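Notes on Supplies and Storage: The Round Table

The workroom in Redden was reorganised in April 2018, and the author wishes to record the arrangements for wrapped goods while they remain fresh. Items are now brought to the round wooden table before being entered in the Urnimia ledger. The former practice of sorting on the floor has been discontinued. 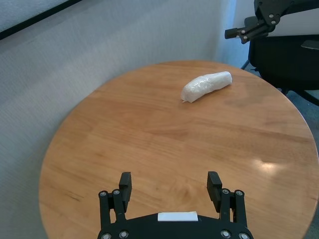 A wrapped bundle on the round table.

The table was bought second-hand from Fabbri for 74 pounds. Its grain is pronounced and its colour a warm honey-orange, and the author remains satisfied with the purchase. Wrapping should be left in place until an item is required - opened goods gather dust quickly. The small twist of plastic at the end should likewise be left alone.
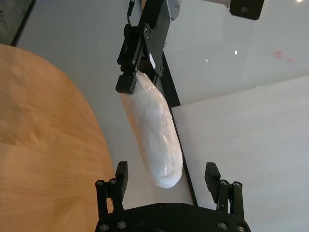 The white bundle in its clear film, held beside the table.

Shelf 16 is reserved for items of this shape. The Emik boxes proved too short and have been returned. A further note will follow once the labels have been printed.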